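Two-Arm Bench Cell: Frequently Asked Questions

Last revised February 4, 2025

These answers cover the two-arm cell built in the shared workshop on Jeteo Street. They were collected from the build log and from questions that members and outside builders sent in. Part numbers are in the parts list, which is a separate file. Maintainers: Wenche Tangen (mechanical), Amarachi Babalola (wiring and software), Halvard Dalen (recordings).

GENERAL

What is the cell for?

It is used to practice two-handed tabletop tasks under operator control and to record them. The present task set is small household handling: bottles, caps, organizers, jars, cloth. The recordings are used to train control policies, which are then run on the same hardware.

Is it a product?

No. The arms were bought as bare units. The beams, base mounts, enclosure and software configuration were made or assembled in the workshop. There is no kit and none is planned.

What did it cost?

The enclosure, beams, wiring and power supplies came to $2,141. The arms are not in that figure. They were bought earlier, secondhand, for another job. Anyone budgeting from zero should price the arms first, as they will dominate the total.

How long did it take to build?

Five months of evenings, ending in May. The frame went together in a weekend. Most of the remaining time went to cable routing and to remaking the base mounts, which flexed in their first version.

MECHANICAL

Why are the arms carried on curved beams?

The first layout had both arms standing on the tabletop. The bases took up the area where the work had to go, and the elbows met over the center of the table. Bringing the arms in from the sides on curved beams leaves the tabletop clear and lets both grippers reach the same point from opposite directions. The cost is stiffness. A curved beam of a given section deflects more under a sideways load than a short straight post, and the deflection appears at the gripper as a slow sway after a fast move.

How bad is the sway?

With the current mounts it dies out before it matters for handling tasks. It would matter for inserting a close-fitting pin. Limit acceleration before adding material to the beams. Halving the acceleration limit did more than the first two rounds of bracing.

Why a wooden tabletop?

It was on hand, it is flat enough, and a gripper that touches down on it is less likely to be damaged than one that touches down on steel. The dark finish also separates well from white and clear objects in the recordings. It shows crumbs and dust, so wipe it between sessions.

What is the white plate on each gripper?

A flat piece fixed to the upper side of the gripper body. It stays on during normal work. If it is removed for service, put it back at the same angle and rerun the gripper calibration afterward.

How are the two arms aligned to each other?

Clamp a straight rod in the left gripper and bring the right gripper to its free end at low speed. Record both sets of joint angles. Repeat at 13 positions over the table, including the four corners of the working area. The solver in the alignment folder then returns the offset between the two bases. Discard the run if any one position disagrees badly with the rest. The usual cause is a rod that slipped in the jaws.

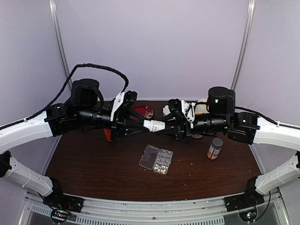 Alignment has to be repeated whenever a base mount is loosened, and after any collision hard enough to trip the current limit. It does not have to be repeated after a power cycle. Keep the old offset file until the new one has been tested on a real handoff. A bad offset can pass the solver and still put the two grippers out of line at the edge of the working area.

ELECTRICAL

How should the cables be routed?

Leave a loop at every joint that rotates, long enough for the full range of that joint and then a little more. A loop that stands high over the arm looks untidy but stays clear of the table. Do not tie a loop down at its midpoint. Tie it at both ends, on rigid parts. The early failures in this cell were all at cable ties placed on the moving side of a wrist.

Is one power supply enough for both arms?

It may be, on paper. Two were used here. With one supply, a stall on one arm pulled the voltage down far enough to reset the controller on the other. Two smaller supplies with a common ground solved this.

Where is the emergency stop?

On the operator's side of the bench, outside the enclosure. It cuts motor power to both arms and leaves the logic powered, so the log survives. The arms have no brakes and will sink when power is cut. Keep hands and anything fragile out from under them.

What should I check if one arm does not come up?

Check the supply, then the bus connector, then the joint addresses, in that order. If the controller reports a missing joint, the fault is normally in the cable just before that joint. Swapping the left and right cables is a quick test, provided both arms are powered off first.

OPERATION

How are objects handed from one gripper to the other?

The holding gripper brings the object to a point over the middle of the table and stops. The receiving gripper approaches along the long axis of the object, closes, and takes a light load. The first gripper then opens. Operators tend to open too early. A wait step in the control script blocks release until the receiving gripper reports steady current for a set interval.

Which objects are hard?

Smooth bottles held on their side tend to rotate in the jaws when the other gripper works on the cap. Clear plastic is difficult for the vision model, and hinged lids in clear plastic are the worst case found so far. Small pills can be moved in a group but seldom picked up singly with these fingers. Tissue is easy to grip and hard to place.

Can I use real medicine in the pill tasks?

No. Workshop rules require dummy tablets or plain candy in all containers, whatever the label on the container says. Lieselotte Kasten wrote the rule and holds the stock of dummies. Count them out and back in.

Should the table be cleared between runs?

Only if the task file says so. Extra objects are left in the working area on purpose for part of each set. A policy trained on a bare table does poorly when another object is placed on it.

How many recordings are there?

The current set holds 531 accepted episodes. Rejected episodes are kept in a separate folder with a reason code. Do not delete them, as Halvard uses them to tune the failure detector.

What makes an episode acceptable?

The task finishes, no current limit trips, no operator's hand enters the enclosure, and every stream has matching timestamps from start to end. Drops and regrasps are allowed if the operator recovers without help. Slow episodes are allowed. Episodes with long idle stretches are trimmed first and judged afterward.

How fast do the arms run?

Slower than they can. The limit is set in one place, the cell configuration file, and applies to both arms. Changing it for one arm alone makes handoffs unreliable. If a task needs a different limit, copy the configuration under a new name and state it in the task file.

SOFTWARE

What does the software stack consist of?

There are three processes: the motor driver, the recorder and the operator interface. They are started by a single script. The driver is called Nisen and the recorder is called Feng. Both are in-house and both are kept in the workshop repository. The interface has no name.

Can Nisen drive other arms?

Possibly. It assumes a serial bus with one address per joint and position feedback from each. Henrike Buschmann has a branch that runs it on a single smaller arm with a different gripper. That branch lacks the handoff logic and is behind the main one.

Why do my timestamps drift?

The recorder uses the host clock. If the host is a laptop on battery, power saving can delay the recorder thread. Plug it in and disable sleep. If drift continues, look for a second process reading the same bus.

USING THE CELL

Who may operate it?

Any member who has done the short induction with Wenche or Amarachi. The induction covers startup, the emergency stop, alignment and shutdown. Guests may operate with an inducted member present.

How is it booked?

On the sheet by the bench. Booking blocks are two hours. Allow part of the first block for warm-up and an alignment check.

What has to be done at shutdown?

Park both arms with the shutdown script, then cut motor power, then stop the recorder. Copy the session folder to the workshop server and confirm the file count. Return containers to the shelf with lids on. Note any new scrape, noise or loose fastener in the log, with the arm and joint.

Can I have the drawings?

The beam and base mount drawings are in the repository under "mounts". Use revision C. Revisions A and B have the bolt pattern that allowed the mount to flex, and are kept for reference.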